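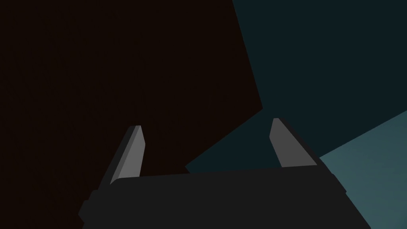

Why I finally broke up with VLOOKUP

Monday, October 28, 2019

So I spent most of the weekend inside a spreadsheet, and I have opinions! If you've been reading this blog for a while you know I keep the supply list for our little pottery supply shop, Kettle, in one enormous workbook that I inherited and never really cleaned up. It has 229 rows of glazes, clays, brushes and odd bits, and a second sheet with the prices our main supplier, Zusov, sends over every few months. For years the two sheets have been held together with VLOOKUP and (mostly) crossed fingers.

VLOOKUP is fine, I want to say that first. It was the first "grown up" formula I ever learned and I remember feeling like a wizard the day it worked. You give it a thing to look for, you tell it which block of cells to look in, you tell it how many columns over the answer is, and you put FALSE at the end so it only takes an exact match. Something like =VLOOKUP(A2,Prices!A:F,4,FALSE). Lovely.

Then Zusov added a column to their price sheet. One column! They put "pack size" right in the middle, between the description and the price, and when I pasted the new sheet over the old one my number 4 was suddenly pointing at pack sizes. Every single glaze in the shop was now priced at 6 or 12. I caught it only when I went to reprint the shelf labels and saw that a jar of the fancy celadon cost the same as a sponge. 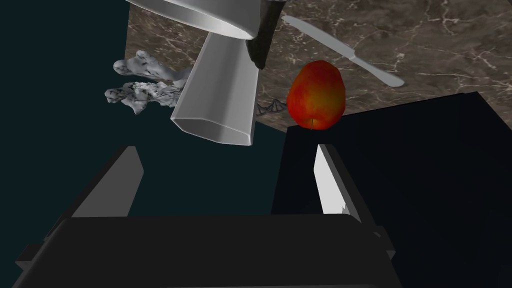
Can't you just change the 4 to a 5 and move on?

For one column of formulas, sure, a find and replace will do it. My workbook had the same lookup written into 10 different columns, some with a 4, some with a 3, some with a 6, and a couple where a past me had typed the number into a separate cell and pointed at that. Fixing them one at a time was going to take all evening, and the next time the supplier moved something I'd be right back there.

So I made tea and learned INDEX and MATCH, which I had been putting off since roughly forever. The name makes it sound like one thing, but it's two small formulas that you tuck together. MATCH goes looking for your item and tells you which row it's in. INDEX takes a column and a row number and hands you whatever is sitting there. Put one inside the other and you get this:

=INDEX(Prices!E:E,MATCH(A2,Prices!A:A,0))

Read it from the inside out, that's what made it click for me. Find A2 in column A of the Prices sheet, then give me whatever is in column E on that same row. The zero on the end does the job that FALSE did before, so don't leave it off. I did, on my first try, and got a whole column of prices that looked perfectly believable and belonged to other products. Scary stuff.

The nice part is there's no counting. If you insert a column in the price sheet, Excel shifts the E to an F for you. One warning though, and I tripped on this too: it only shifts if you insert the column properly. If you paste a whole new layout over the top, like I do, the formula stays stubbornly on E. So now I add the empty column first and paste after.

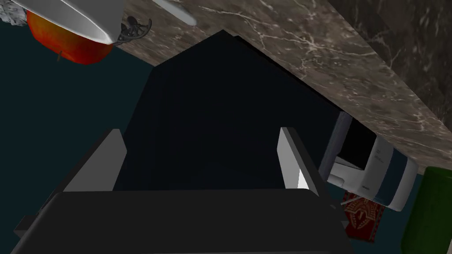
The other thing I like is that it can look to the left. VLOOKUP always wants the thing you're searching for in the first column of the block, and our stock codes live way over in column H on one of the sheets (don't ask, it was like that when I got it). I used to keep a hidden copy of the codes in column A just to make the lookup happy. Hidden column: deleted! It felt wonderful.

After all that I still had 154 cells showing #N/A, and I nearly cried. My friend Solène Royer, who does the books for a bakery two towns over, told me over the phone to check for spaces. She was right. The codes from Zusov come with a space on the end, you can't see it at all, and Excel treats "GL-20" and "GL-20 " as two different things. I wrapped the codes with TRIM in a helper column, copied that, pasted it back as values, and most of the errors just vanished. The leftovers were 2 products they don't sell anymore, and I suppose I should have taken those off the shelf in January.

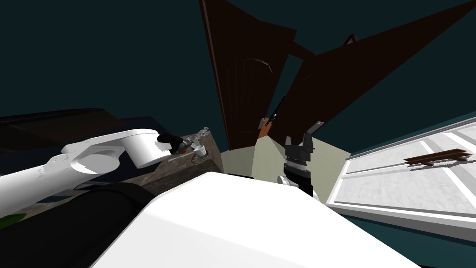
A couple of smaller tips while I'm at it. If you're filling the formula down a long column, double-click the little square in the corner of the cell and save yourself the dragging. If you use a set range in place of the whole column, put the dollar signs in (Prices!$A$2:$A$300), or the range will slide down as you fill and the top items will go missing. And keep a copy of the file with the old formulas in it for a week or so. I put both versions side by side and subtracted one price from the other, and anything that wasn't zero got a proper look.

I know there's some talk of a newer lookup formula coming to Excel that does all this in one go. My version at the shop is ancient, so I won't see it for a good while, and I'm pretty happy where I am. Next on the list is the order form, which has nested IFs in it so long that they wrap onto a fourth line. If anybody has a good way of untangling those, leave me a comment, please!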